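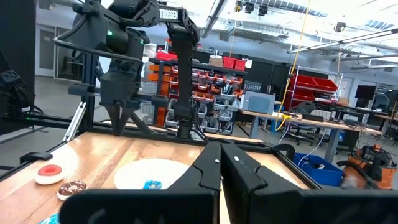

桌面上方的黑色机械臂，臂身印有白色的“TROSSEN”字样。

骑车去阿马乌（Amau）

2023年6月13日

五月的最后一个星期，我参加了阿马乌的长途骑行。这不是比赛，没有奖金，也不公布名次。参加的人从斯卡尔廷（Skaltine）出发，经过德鲁兰斯（Drullance）和阿扎尔（Azar），最后到达山那边的小镇阿马乌。全程五天，累计爬升将近1,884米。对职业车手来说，这个数字很小，对我来说已经足够大了。

我学骑公路车比较晚，来这个国家以后才买了第一辆。刚开始的时候，我听不懂车友们说的很多词，比如“破风”和“掉队”，只好跟在最后面，看别人怎么做。后来我明白，跟在后面也是一种学习方法。

第一天的路很平，可是风从正面吹来。我们八个人排成一列，轮流在前面领骑。轮到我的时候，我骑得太快，后面有人喊了两次，我才把速度降下来。到德鲁兰斯的时候，大家的脸上都是灰，旅馆的老板娘先给我们每人一大杯水，然后才问名字。

最难的是第三天，从德鲁兰斯到阿扎尔的那段坡有16公里。坡不算陡，但是一直没有让人休息的地方。我用最轻的齿轮，眼睛只看前面那个人的后轮。快到山口时下了小雨，我停在路边穿雨衣，手指冷得拉不上拉链。下坡我骑得很慢，刹车捏得手腕发酸，是最后一个到的，汤还给我留着。

如果您也想去，我建议换一条宽一点的轮胎，阿扎尔以后有一段石子路。另外请多带一双干的袜子。

明年的路线听说要反过来走，从阿马乌出发。那样的话，石子路就在第一天了，我还没有决定报不报名。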